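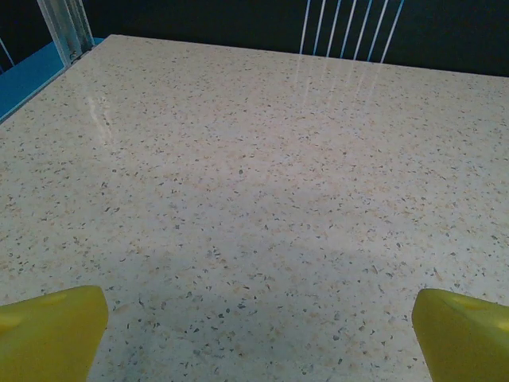

The folding cell at Setari was stopped on Friday by its own safety system, and it stayed stopped for most of the shift. I was asked by several readers to write what went wrong, so I will try to do it in the correct order. The cell is the one with two arms, which takes clothes and folds them for the Amaral returns program. The first fault came at a time when nobody would expect a collision. When you look along the bare speckled top from between the yellow fingers, there is a soft streak of glare at one side and some pale thin reflections near the back, and otherwise only the small flecks. There was nothing to hit. But the left arm reported a contact, and both arms went into protective stop.

We cleared the message and started again. After 2 minutes it gave the same message. Erasto Minja, our maintenance lead, then asked us to leave the power off and to lock the switch, and he was right to insist. A contact fault without a contact should not be cleared again and again until it goes away. The operator on shift had already reset it once before she called us, and she told us this immediately, for which I thank her. It saved us a lot of searching in the log.

The log from the Tuvora controller showed that the force reading at the left wrist was drifting. When the arm was near the base, the value was normal. When the arm reached far over the work surface, the value climbed slowly, and then it passed the limit of 80 which we set last January. The arm was feeling a load that did not come from the clothes. Erasto moved the joints by hand, one after another, with the power locked, and found that the cable had been tied too tightly at the elbow. On a long reach the cable pulled on the wrist, and the sensor measured this pull as a collision.

The tie was put there by our own team during the last service. I want to write this clearly, because at first we blamed the Odow sensor and I had already begun to fill in the return form for it. The sensor is fine. We apologise to the supplier for the phone call.

To repeat the fault safely, we used a black garment laid flat and ran the arms at reduced speed, with the door closed and one person at the stop button. The cloth is large enough that the arms must reach well over the surface, and the green basket stays at the back corner, as in normal work.
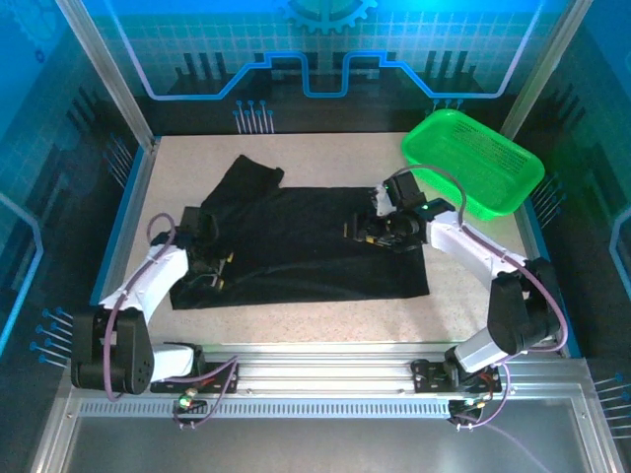
What we changed

The tight tie was removed and the cable was given more slack at both elbows, also on the right arm, which had not shown any fault yet. A loop of cable looks less tidy, but please do not shorten it. If you see a loop which can catch on something, call maintenance and wait for us.

We did not raise the limit. It was proposed, and I understand why, because the morning's work was already late. But the limit protects the hands of the person who loads the cell, and a higher number would only hide the drift.

After the repair we ran 600 cycles with no contact message.

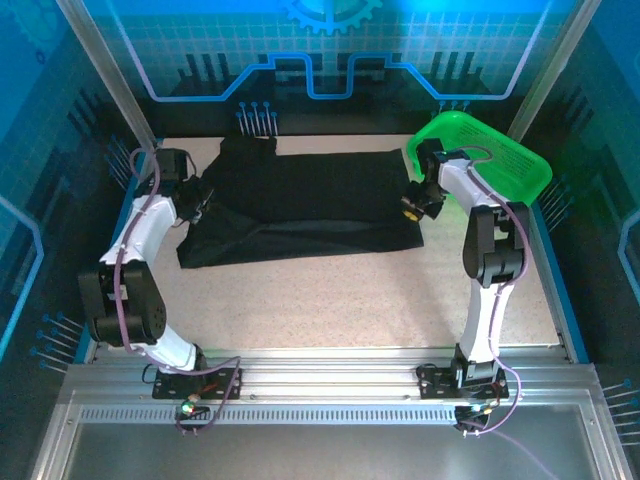

The drift in the wrist value was also gone at full reach, on both sides. The cell was given back to the operators before the evening shift.

Two things are still open. The service sheet does not say how much slack the cable needs, and Erasto is writing this now with a drawing. Also, the reset button can be pressed any number of times without a supervisor. From next week the second contact fault in one shift will need a key – you will find it with the shift leader.

If your cell shows a similar message, please write down the position of the arm before you reset. It is the first thing we will ask you.

Shares 2
Comments 2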